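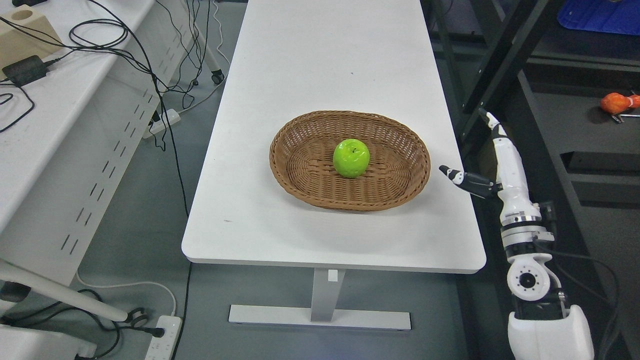
Green apple, wicker basket, and the arm with its hand at the basket's right rim.

Zimton Grasp Add-On for Multi-Fingered Hands
Sold by Koltix. Software license and setup guide. Arm and hand not included.

What it claims to do
Zimton picks a grasp from a head camera view and corrects it as the fingers close. The method came out of a research project led by Rajeshwari Nambiar, and the paper's main result is that a policy trained on 600 demonstrations did as well as one trained on 900. That's the number on the box, so to speak. We sell the product and we still think you should read it carefully.

What we make of the result
The 600 demonstrations were all recorded by one operator, Florian Nägeli, who is very good at this. Whether yours will be as clean is another matter. The 900 set mixed several operators, so the comparison says as much about who was driving as it does about the method. Anju Prajapati raised this with the authors in July and got a polite answer and no new data.

The test objects were also kind. Fruit, balls, a foam block. An apple is close to round, it doesn't fold, and it stands out against brown wicker. A woven rim is a fair obstacle for a thumb, we'll grant that — fingers can snag on it, and the older Astier planner had no correction step once the hand started to close. 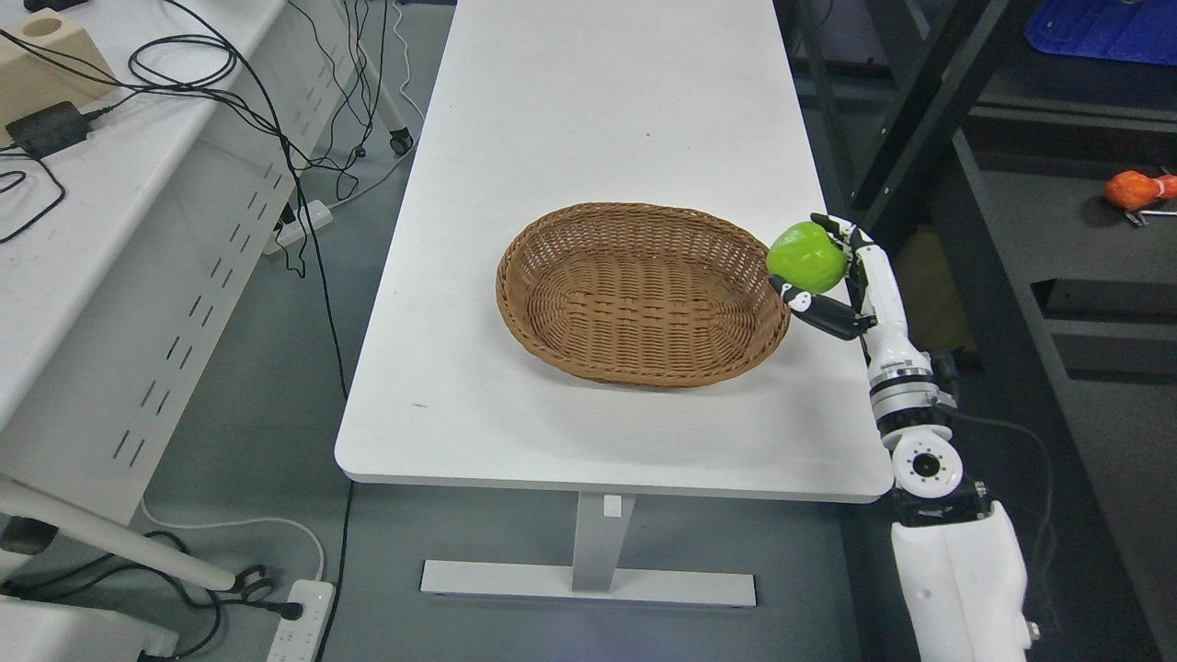
A hold like that is where the paper stops counting. A trial is a success once the object clears the rim. Placing it, turning it over, or handing it to someone is not scored, and the add-on has no release planning at all. If your job ends with putting something down in a certain spot, you will be writing that part yourself.

Requirements
Arm with 7 joints and position control
Multi-fingered hand with an opposing thumb
One color camera at head height, fixed
A demonstration set of your own if your objects differ from the supplied list

Licensing
Per workstation. The trained weights are included, the training recordings are not. We have asked for them twice.

Returns
Burgi Kaufmann handles returns and will want your log files. Please try the supplied objects before your own — most of the complaints we get come from people who skipped straight to bags and cloth, which the Türkmen benchmark covers and this paper doesn't.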